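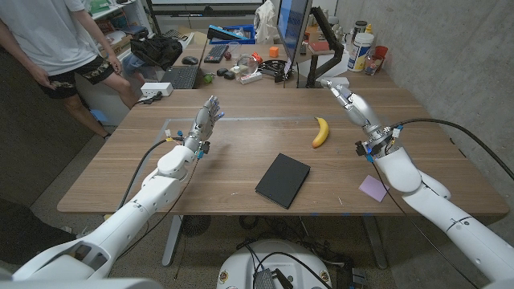 Section 7. Open Day Set-Up, Two-Arm Table Demo

Read all of it before doors. Irkthorpe room is smaller than the Bandel one, so steps 3 and 4 changed. Rest is same as February.

Before power

1. Table first, then base. Base goes at the near side of the table, arms reaching over.
2. Check the tape outline on the tabletop. Peeling? Redo it. Hands work inside the tape, nowhere else.
3. One object only for the public run — the banana. Real one. Buy it the same morning, soft ones get squashed.
4. Cables. Follow each one from the wrist back with your fingers. Slack at the elbow, none under the forearm.

Note: connectors at the wrist are small and they do work loose in the van. Press every one. Dont pull to test.

Power and hand check

5. Main switch on. Wait 29 seconds. Do not touch arms while it counts.
6. Raise one hand, fingers up, palm open. Look for the lights. Blue at each fingertip. One missing = stop, reseat that finger lead, go back to step 5.
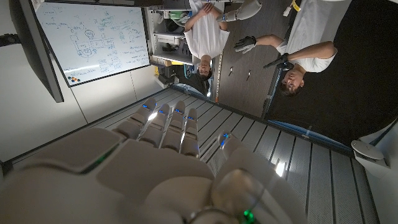

7. Open and close the hand 10 times, slow speed. Listen for clicking. Then same on the other hand.
8. If you are driving with the gloves, put both on now and hold still for calibration. Takes 2 tries sometimes. Fingers spread, then fist, then spread.

CAUTION: glove driver does not talk to visitors while driving. People wave when they talk. The hand waves too.

CAUTION: visitors stay back past arm reach. Kids in front is fine if they stay behind the floor line.

Running the demo

9. Start pose, left hand up, right hand low near the object.
10. Say what the robot will try, then let it try. Short talk. Masanja script is on the clipboard, skip page 2.
11. Pick, hold, put back inside the tape. If it drops, leave it. Pause first, then reach in and reset by hand.
12. Run of 7, then rest the motors — same at every site, Grorkitz too.

Note: keep the sticky note on the table, to the right. Drivers use it as a refrence for where to stop.
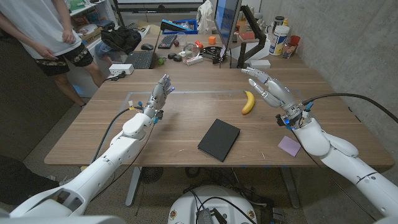
Viorica Voicu wants step 12 shortened: run of 7 is too many with a full room, people at the back never get to the front, so could it be shorter runs and a proper swap of the crowd in between. Fine by me. Try it in the afternoon, write down how it went.

Shut down

13. Arms to rest pose. Wait for full stop.
14. Gloves off, main switch off, in that order.
15. Cables coiled loose, not wraped tight round the arm.

Last checked 6/22/19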